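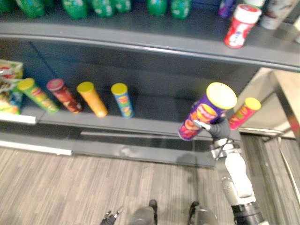
How to get to know an opera before you see it

So you have tickets for an opera you have never heard a note of. Perhaps a friend talked you into it, perhaps the poster caught your eye, or perhaps (as happened to me) you joined a local opera society and found they were putting on something by a composer whose name you couldn't pronounce. Don't worry. A few evenings of gentle preparation will make a world of difference, and I have grown so fond of the preparing that I sometimes enjoy it nearly as much as the night itself!

Step 1. Read the story first

Start with a short synopsis and read it twice. Opera plots are full of people in disguise, lost letters and uncles who are secretly kings, and it is very hard to take all that in while somebody is singing at the top of their voice. I write the characters' names on a card with their voice type next to each – soprano, tenor, bass and so on – and draw lines between the ones who are in love. There are usually too many lines.

Step 2. Listen to one act at a time

Find a complete recording if you can. Rarer operas may only have been recorded once or twice, and the sound might be a bit crackly, but you soon get used to it. Don't try to hear the whole thing in one sitting. My habit is to play the first act while I'm cooking or ironing, without following the words at all, just to let the tunes settle in. Then the next evening I sit down properly and listen to the same act again.

If an act lasts 70 minutes, break it in the middle. Look for the end of a chorus or a big solo, where there's a natural pause.

Step 3. Follow the libretto

The libretto is simply the text of the opera, and a copy with the original language on one side and English on the other is worth hunting down. Second-hand bookshops are good for these, and so are the little booklets that came with old box sets. Mine for the last one ran to 221 pages, with four languages side by side, so I put a pencil mark wherever a new scene began. You will lose your place. Everybody does, and the easiest cure is to wait for a name or a repeated word and jump back in there.
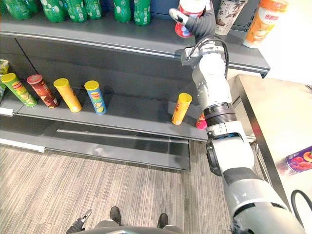

Do I need to understand the language to enjoy it?

Most people in the audience don't, and nearly all theatres now show a translation above the stage. Learning a dozen common words such as "love", "death", "heart" and "farewell" will still help you feel at home.

Step 4. Choose three moments to look forward to

When you've heard everything once, pick three passages you really liked and play them again on their own. One might be an aria, another a duet, and do try to include something for the orchestra alone, as overtures and ballet music are easily forgotten. Njoroge Shirima, who ran our listening evenings at the Utano Opera Circle, used to play us the same 11 minutes of a second act at the start and end of each meeting. I grumbled a little the first time. By May I could hum the bassoon part.

Step 5. Leave the last act alone for a while

This is purely my own taste, but I like to hear the final act only once beforehand, and at least a week before the performance. I know how it ends, of course, having read the synopsis, but the music still has some surprise left in it.

On the night, aim to be in the building 40 minutes before the start. Buy the programme, find your seat, and read through your card of names one more time before the lights go down.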